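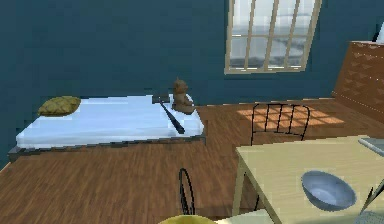

Terkbridge Painting Group

Posted 7/2/20

I have spent most of the past month stretching paper, and I want to write down what I did before I forget it.

For years I painted watercolours on whatever pad was on offer, mostly 200 gsm, and put up with the buckling. You lay in a sky, the sheet rises into ridges, the paint runs down into the valleys and dries there in stripes. I used to press the finished painting under a pile of books. That flattens the paper but leaves the stripes where they are.

Kathleen Hanrahan got me to try stretching. She has been in the group longer than I have and does large estuary pictures with a great deal of water in them. She posted me her notes, two sides of lined paper, and I followed them with a few changes.

The sheet goes in a bath of cold water. Her notes say five minutes for thin paper and up to ten for heavy. I lift it out by two corners, let it drip, and lay it on the board. The board wants to be thick enough that it won't bend. My first one was an offcut from a shelf and it curved like a saddle overnight. I now have a proper one from Arruda, the shop by the station, and it has stayed flat.

Then gummed paper tape, the brown sort, along all four sides, half on the paper and half on the board. Cut the strips before you soak anything. I forgot this twice and ended up trying to cut tape with wet hands. Wet the tape with a sponge, only just, and press it down from the middle outwards. Too much water washes the gum off and the edge lifts while it dries. Leave the board lying flat. If you stand it up, the water collects at the bottom and that side dries last and pulls.

I tried three papers. The Falalen 200 gsm stretched tight as a drum but tore along one side, I think from soaking too long. The Falalen 300 gsm was the best of them and took three washes without moving. The Furkar block paper is also 300 gsm but it is sized differently, and the surface went a bit woolly after its bath. It is a good paper dry. I wouldn't soak it again.

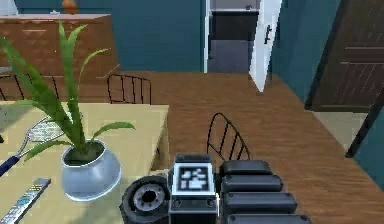

Light beige table, wooden floor

The difference shows most in flat washes. I did the same small subject twice, the allotment sheds with a plain grey sky, once on a loose sheet and once on a stretched one. The colours were the same mix of ultramarine and burnt sienna. On the loose sheet the sky came out in bands. On the stretched sheet it went down evenly, with one bloom near the top where I went back in too early.

Drying takes longer than I would like. Mine needs a whole night, so I have to know the evening before that I am going to paint. I have started doing both boards at once after supper.

Cutting the painting off afterwards is easy with a sharp knife and a metal ruler. Go round in order and leave a short side until last. The tape that stays on the board will come off with warm water and a scraper.

I am hoping to have two of the larger sheets finished for September. Next I want to try stapling, as Kathleen does with her biggest pieces, although I will need a softer board for that.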